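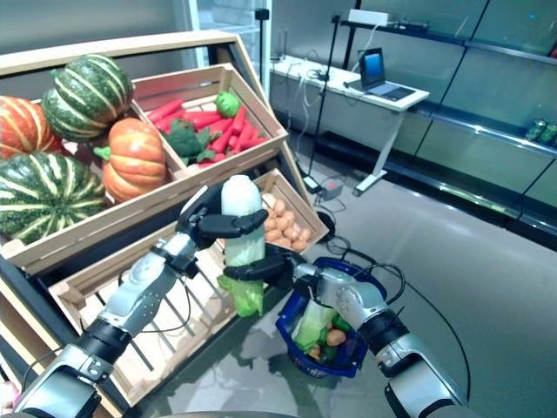 PRODUCE DEPARTMENT SAFETY INSPECTION — CHECKLIST WITH COMMENTS
Site: Plilmont store, ground floor
Period: March
Rating: S = satisfactory, A = action needed, N = not inspected

1. Floors and walkways

1.1 Main aisle clear to full width. S
1.2 Floor free of standing water, leaves and loose film. A
Comment: Wet patch at the drain cover by the prep room door. Drain runs slow. Mop-up log shows the same spot on four shifts. Raise a plumbing ticket and keep the cone in place until it is closed.
1.3 Mats flat, edges not curled. S
1.4 Thresholds and floor joints level. A
Comment: Joint strip outside the walk-in cooler has lifted at one end. Pallet jack wheels catch on it. Refix with countersunk screws. Adhesive was used last time and did not hold.

2. Display fixtures

2.1 Fixtures stable under hand pressure from the front and from each side. S
2.2 Wood surfaces free of splinters, raised nails and split slats. S
Comment: Run a gloved hand along the front edges. Visual check alone is not accepted for this item.
2.3 Load plates present and legible. A
Comment: Two plates missing on the Morrison wall racks. Rated load is 236 lb per shelf. Replacement plates on order.
2.4 Heavy stock on lower tiers where the layout allows.

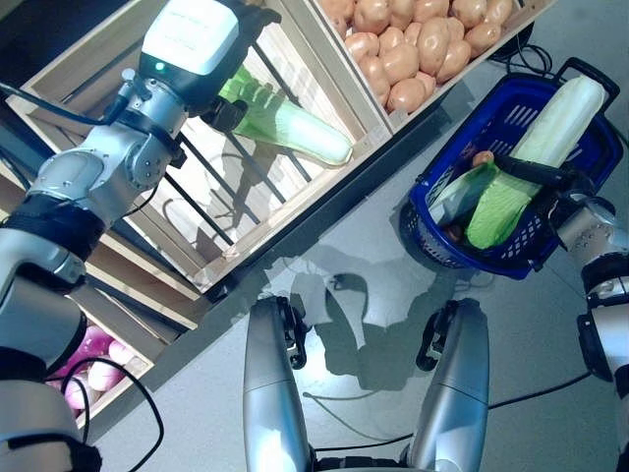 Rated S. Root vegetables are filled by the half sack, and the sack is set on the cart, never on the fixture edge. Evening shift was reminded of this on Thursday after a full sack was found resting on a top rail.
2.5 Casters locked on all movable units. A
Comment: One caster lock on the end unit does not engage. Unit chocked. Replace the caster complete; the brake pedal is not sold as a separate part.
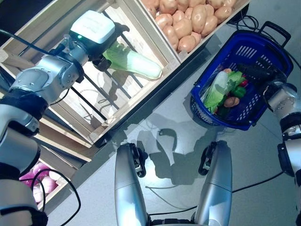
3. Cooler and cold storage

3.1 Inside door release works with the door fully latched. S
3.2 Door gaskets intact. S
3.3 Evaporator fan guards in place. S
3.4 Stock kept below the ceiling clearance line. A
Comment: Cartons above the line on the left side, corrected during inspection. Repaint the line; it is worn away behind the door.
3.5 Emergency light holds for 30 minutes on test. N
Comment: Test key not on site. Repeat with the April round.

4. Electrical

4.1 Misting pump outlet protected by GFCI, trip test passed. S
4.2 Cords off the floor and out of water paths. S
4.3 Panel clearance kept. S
4.4 Scale and wrapper cords undamaged. A
Comment: Flovel wrapper cord has a nick near the plug. Tagged out. Do not tape.

5. Chemicals and cleaning

5.1 Sanitizer mixed to label strength, strip reading logged at opening. S
5.2 Spray bottles labeled with contents and date. A
Comment: One bottle under the prep sink unlabeled. Contents discarded.
5.3 Cellau degreaser stored below eye level and away from food contact items. S

6. Knives and hand tools

6.1 Trimming knives returned to the rack at end of shift. S
6.2 Cut-resistant gloves available in all sizes. A
Comment: No small. Reorder.
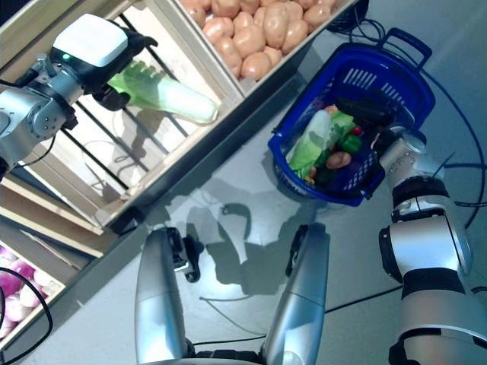 Morrison replied on item 2.3 that the missing plates will ship with the next parts order, and asked that the two racks be held to half load until they are fitted. Accepted. Half load is 118 lb per shelf.

Open actions carry over to the April sheet under the same item numbers. Item 4.4 must be closed before the wrapper goes back into use.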